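Looking after a pair of hand-held grippers

Ours get used for table-setting work, and most faults come from dirt or a pulled cable.

Wipe the jaw tips with a barely damp cloth before each session. Chopsticks and spoon handles slip on greasy tips long before the jaws wear out.

Check the screws on the metal plate. If one has worked loose, take it out, clean the thread and put it back finger-tight plus a quarter turn.

Leave slack in the cable. It should curve back to the wrist without tugging when you reach across the table – Iolanda Coutinho tapes hers to the sleeve, but a soft strap comes off more cleanly.

Open and close each jaw fully ten times. If it sticks, brush out the slide. No oil, it only collects fluff.

Change the tip pads after 90 sessions. Ours last went on in July.

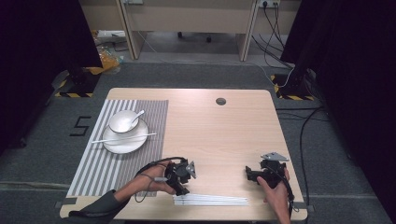

Both grippers in hand over the chopsticks, cables running back towards the wrists.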